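October, late evening, tea gone cold next to me

Well, I finally did the linen closet. I have been saying I'd do it since before the summer and every time I opened that door a pillowcase fell on my foot, so this morning I made coffee, put on the big cardigan and just started pulling. Everything out, onto the hall floor, all of it. Sheets, bath mats, the beach things, a tablecloth I would swear I gave away two moves ago, and towels. So many towels! I did count those in the end, because I wanted to know how bad it was, and it was 66. There are two bathrooms in this house and one of them is mostly for coats.

How does a person get to 66 towels? I think they came in waves. There were the white ones from Tradon when they had that closing sale (I bought the whole stack and felt very clever), and the stripy ones from Ruotsalainen, which were expensive and which I have been too scared to use, so they're still stiff along the fold. Then the Ulley ones from the cottage weeks, bought on rainy afternoons when there was nothing else open but the shop by the ferry. And then the brown ones. I have always had brown ones. My mother's were brown too, more of a gravy color, and they dried you better than anything soft ever has.

I made piles. Keep, rags, animal shelter, and a fourth pile called "hm" that got bigger than the other three and had to be split up again after lunch. I was pretty tough with myself. Anything with a hole I could get a thumb through went to rags. Anything that smelled of basement got washed first and judged later, so the machine has been going since ten and the kitchen is as damp as a greenhouse.

The funny part is that I got sort of hooked on the folding. I've always done it the lazy way, in half and in half again and then shoved in with my hip against the door. But there's a way where you lay the towel out flat first, really flat, and smooth it from the middle to the corners, and then bring the long sides in so they meet, and then fold up from the bottom in thirds. It comes out like a little loaf. You can stand it on its edge! I did 15 of them that way before I noticed I'd missed the mail and the phone had rung twice.

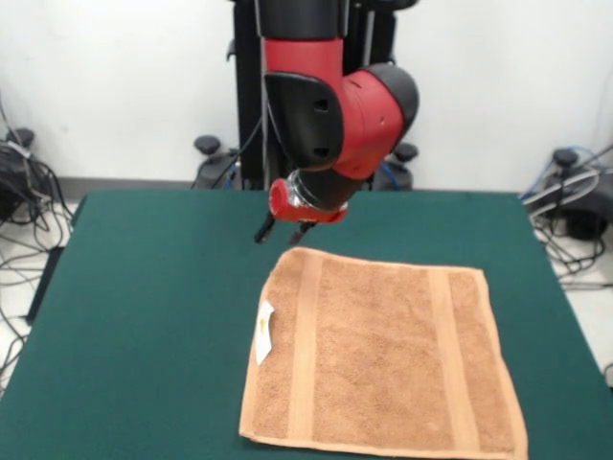 The corners are the whole thing, I've decided. If the first corner is off then everything after it is off and you end up with a sort of tongue hanging out at the end, and I'm not a person who can leave the tongue. I tried doing it on the bed but the mattress gives too much, so I moved everything to the kitchen table and that was much better. You want something hard under you with a bit of grip on it. Terry is good for that, it stays where you put it. The Ruotsalainen ones are the slippery smooth kind and kept sliding back on me, and I said a few words to them.

Washcloths I gave up on. They're in a basket. They can be however they like in there.

I had bought some shelf dividers from Bitlow in the spring, the wire ones that clip on, and of course they were still in the bag with the receipt. Two of them fit and the third is for a thicker shelf than I've got, so I'll have to see if I can take it back, although I suspect the receipt is too old by now — it's gone that pale gray where you have to tilt it to the lamp. Anyway, two is enough. Sheets on the left, towels in the middle, and the odd stuff on the right, meaning the heating pad and the good tablecloth and a bag of lavender that doesn't smell of anything anymore.

Down to almost 30 towels now, which still sounds like a hotel, but they all stand up in rows with the fold facing out and I've opened the door four or five times tonight just to look. Brown ones at hand height. Stripy ones moved down to where I'll have to use them, I'm making myself. They've been in a closet for years and it's silly.

My back is going to complain tomorrow, I can feel it getting its speech ready. And there's one more load in the dryer that I'm pretending not to hear, plus the rags pile is still sitting in the hall because I ran out of bags. I need bags. Also dish soap, and bread, and something for the hinge on that closet door, it's squeaked ever since we painted.

Going to have a bath now. I get to pick my towel off a shelf like a rich lady.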